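Home Notes: Looking after a wooden table

September is when many of us move back indoors for meals, and the kitchen or dining table starts to work harder. Homework, sewing, bills, jigsaw puzzles and supper all land on the same few feet of wood. Several readers wrote over the summer to ask how to keep a table in decent shape without sending it out to be refinished, so this month's item covers the basics.

Find out what finish you have

Before you put anything on the wood, find out what is already on it. Most tables sold in the last few decades have a hard film finish, such as varnish or lacquer. Older tables, and newer ones from small shops, may have oil or wax.

Put a drop of water on a spot that doesn't show, such as the underside of a leaf. If it sits in a bead after ten minutes, you have a film finish or a fresh coat of wax. If it soaks in and leaves a dark spot, the surface is oiled or bare. Scrape the same area lightly with a fingernail. Wax comes up in a soft curl and varnish doesn't.

Oil won't get through a film finish. It stays on top, turns sticky and collects dust. Grażyna Wilczyńska, who repaired furniture in the Breno workshop for 29 years, told us that half the tables brought to her as "worn out" were only dirty under layers of polish that should never have gone on.

Everyday cleaning

Wipe with a soft cloth wrung out in plain warm water, then dry with a second cloth. Work along the grain. For grease, add a few drops of dish soap to the bowl and go over the table again with clean water afterward. Skip spray polishes that contain silicone. They look good for a day, but they make later repairs difficult because new finish won't stick to them.

Crumbs and sugar scratch when they get rubbed in, so brush the table off before wiping. If yours has a seam down the middle for leaves, run an old toothbrush along it every couple of weeks.

White rings and dark rings

A white ring is moisture caught in the finish. Leave it for a day or two first, as many fade without help. If it stays, lay a dry cotton cloth over the mark and pass a warm iron over it for two or three seconds at a time, with the steam off. Lift the cloth and look after each pass. Stop when the ring is gone or if the finish starts to feel soft.

A dark ring has reached the wood itself. On an oiled table you can sand lightly and oil again. On a varnished one the finish has to come off first, at least in that area, and the patch will probably show. Jarosław Żak on Mill Road puts a plant on his. We have seen the plant and it does the job.

Scratches

Fine scratches in an oiled surface can be rubbed with a little of the same oil on a fine pad, always along the grain. For a varnished table, a wax stick in a matching color will fill the line well enough that you have to look for it. Buy one shade lighter than you think you need. A filler that is too dark shows more than the scratch did.

Deep gouges are another matter. Hard wax, melted in with a small iron and scraped level, will hold for years on a table that isn't used roughly.

Warping and dry air

Wood takes up moisture in summer and gives it off in winter, and a wide top moves more than most people expect. A gap that opens in January and closes by May is normal and should be left alone. Don't fill it. The filler will be squeezed out or the boards will split next to it.

Keep the table away from radiators and out of direct sun. If it has to stand near a heat source, turn it end for end twice a year. Check the screws underneath too. The ones that hold the top to the frame should sit in slots, so the wood can slide a little. Where somebody has replaced them with screws driven tight through round holes, the top has nowhere to go, and it cups or cracks. 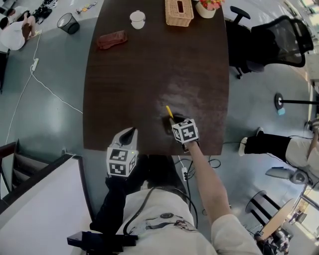
Can a warped tabletop be made flat again?

It depends on how far it has moved and how long it has been that way. A slight cup that came on over one winter will often ease when the air gets damper, especially if both sides of the top have the same finish on them. Many tops are finished above and left bare below, and the bare side takes up moisture faster. Sealing the underside slows that down. A top that has been bent for many years usually has to be taken off and worked on by someone with the right clamps, and you should get a price before you agree to it. A warp that doesn't rock the plates can be lived with.

Oiling: how much and how often

Two thin coats a year are plenty for a table in daily use. Put the oil on with a lint-free cloth, wait 17 minutes or whatever the can says, and wipe off all that hasn't soaked in. Nikola Baran uses a kitchen timer, having once left it overnight and spent a weekend scraping. Let the table stand a full day before you put anything on it.

Oily rags can heat up and catch fire by themselves. Lay them flat outdoors to dry, or put them in a metal can of water with a lid, and don't leave them bunched up in the trash.

Hands-on morning

Aleksandra Zalewska will show oiling and wax filling in the hall on Zawadzka Street this month, starting at 10 a.m. Bring a small wooden item if you want to practice, such as a cutting board or a stool. Oil and cloths are provided. Wear something you don't mind getting marked. Leave your name at the front desk if you plan to come, and say whether you need a seat near the front.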